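# 叠衣服的数据，别只留叠得好的

十月我把组里的叠衣服数据从头到尾过了一遍，一共2,602条。按Damthorpe给的验收标准，其中329条要剔掉，理由写得很笼统：动作犹豫，中途重来，衣服掉了又捡，结束时不够平整。我不同意剔，邮件里吵过几轮，这里把意见写完整。

先说采集的方式。场地里有大桌子，有洗衣机，有几台机械臂，隔壁还搭了一间卧室。叠衣服这一项不用机械臂，由人手持夹爪来做，一手一个，模型以后从这些录像里学。一件T恤从摊开到叠好算一条。做的人不是专业叠衣服的，培训半天就上岗。 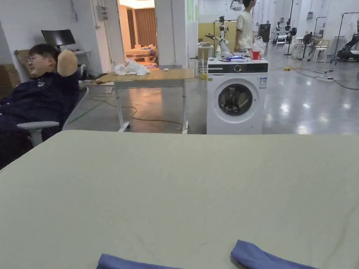 *采集场地一角：近处是大桌面和蓝色布料，后面是洗衣机和机械臂。*

验收标准是Jarmila Koubek起草的，她以前做语音标注，思路很清楚：脏样本进去，模型就学脏。语音里这话大体成立，一段录音听不清，留着确实没什么用。叠衣服不一样。一个人抓错了领口，停一下，松开，重新找边，这段过程里全是信息。机器人将来在别人家里干活，遇到最多的恰恰就是抓错之后的局面。训练集里如果每一条都是一次成功，模型抓错以后就落到了它从没见过的状态里，接下来做什么全凭运气。

我们在Drerkden那个项目上吃过这个亏。当时只收了800条，条条干净，演示的时候也好看，换一件袖子翻在里面的衣服就卡住，夹着一个角来回抖，不知道放下。后来补了103条专门从乱的状态开始的，情况才有改善。补的时候又要重新约人、重新布置，花的时间比当初多留一些“坏”样本多得多。
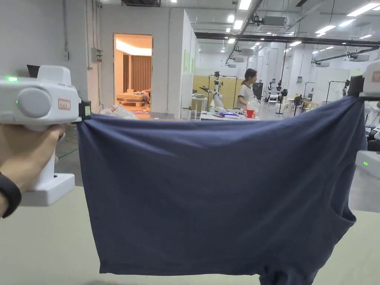
布料本身就是这件事难的原因。杯子拿起来还是杯子，衣服拿起来就变了样子，而且每次变得不一样。两只夹爪各捏住深蓝色布料上沿的一头，中间就往下坠，斜着起一道道褶，右下方还垂着一块，是袖子还是侧边，得看上一会儿才敢说。人看都要想一想，凭什么要求操作的人毫不犹豫？标准里“停顿超过两秒视为无效”这一条，我认为应该删掉。停顿是人在判断，把停顿剪掉，等于把判断从数据里拿走，只剩下手的轨迹。

Štěpánka Brabec提过一个折中办法：有问题的样本留下，但打上标签，训练时由算法组决定用不用、用多少。我赞成这个办法，也知道它的代价。打标签要人看，看一条失败的录像比看一条成功的慢，因为要说清楚从哪一刻开始错，到哪一刻救回来。

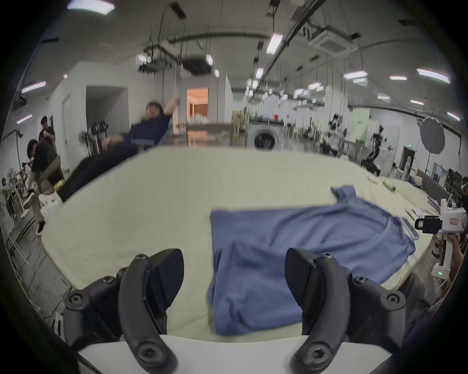 Collado那边做标注的同事算过工时，觉得不划算。我的看法是，工时应该跟重新采集比，不应该跟直接删除比。删除当然最便宜，删一条只要点一下。可删掉的东西以后还得补，补采的费用不在标注组的账上，所以他们看不见。

也有我愿意让步的地方。夹爪没有标定好的，时间戳对不上的，两路录像缺一路的，这些应该剔，没有争议。操作的人明显在应付，把衣服卷成一团就结束，这种也可以剔，或者单独放一个目录。我反对的是把“做得不漂亮”和“录得不合格”写进同一条标准。前者是内容，后者是质量，现在的表格里它们共用一个勾选框。

还有一点跟计件有关。现在按合格条数结算，操作的人很快就学会了挑容易的起始状态，把衣服先摊平再开始录。Hedvika Kratochvíl抽查时发现，到后半段，起始画面越来越像，衣服几乎都是正面朝上、领口朝外。这不能怪他们，钱就是这么算的。要改就改结算办法：按时长付，起始状态由别人随机扔，录的人不许先整理。

另外，背景不必清空。有人建议采集时拉一圈白布，把后面的设备和走动的人都挡住，说这样画面干净。我不赞成。家里也有人走动，也有没收拾的东西，模型早晚要学会不理会这些，早学比晚学好。 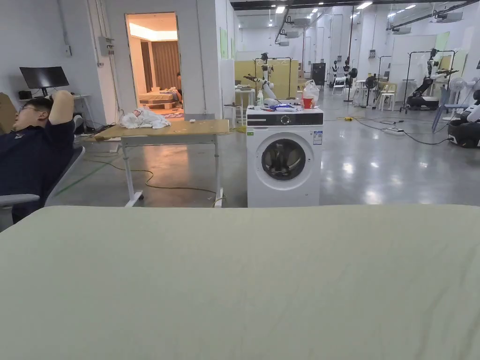 *采集区全貌，左后方门内是布置成卧室的房间。*

Comingate下个阶段要加毛巾和床单，尺寸更大，失败只会更多。我建议在那之前把标准改好，具体三处：删掉停顿那一条，把内容问题和录制问题分成两栏，329条里凡是录制没问题的全部恢复，标上类别。恢复之后用同样的参数训一遍，跟现在的版本比，测试一律从乱的状态开始。结果如果不支持我，我再来改这篇。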